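The Second Life of an Office Computer

When my neighbour moved her small accounting office last May, she left seven desktop computers on the footpath with a paper sign that said "free". By the evening five were gone. I took the last 2, and this is how I became interested in the question of what happens to a computer after its first owner is tired of it.

In Zernstead, where I have lived for nine years, there is one shop which lives almost completely from such machines. It is called Mudent and it belongs to Liudmyla Hutsuliak, who learned the trade from her uncle. She sold 651 used computers in her first year. Last year it was 1180.

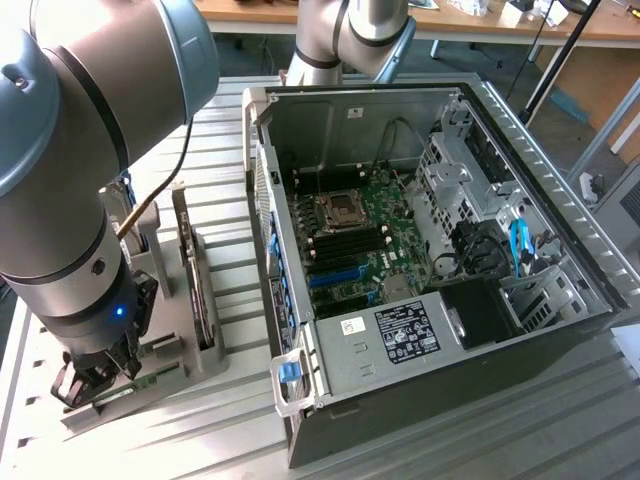 TECHNOLOGY & HOME

"People believe that a slow computer is an old computer," Hutsuliak told me. "Mostly it is a computer with not enough memory." Her customers are students, pensioners and families with many children. They do not ask for a fast processor. They ask if the machine will open the school website, and if the colour of the case is dark.

Her colleague Kasun Bhuiyan checks each machine before it gets a price. He showed me his notebook, where he writes the faults by hand. A tired fan is the most common one, then a bad power supply. Dust he does not write down, he says, it is in all of them.

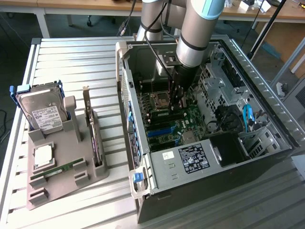 The part of the work I found most serious was the cleaning of the old drives. Many offices give away their machines with everything still inside, letters and wages also. Mudent erases each drive before the computer goes on the shelf, and gives the former owner a signed paper about it.

My own two computers are now at home. One went to my son after I bought more memory for it. The second still does not start, and Bhuiyan has offered me a fair price for the parts.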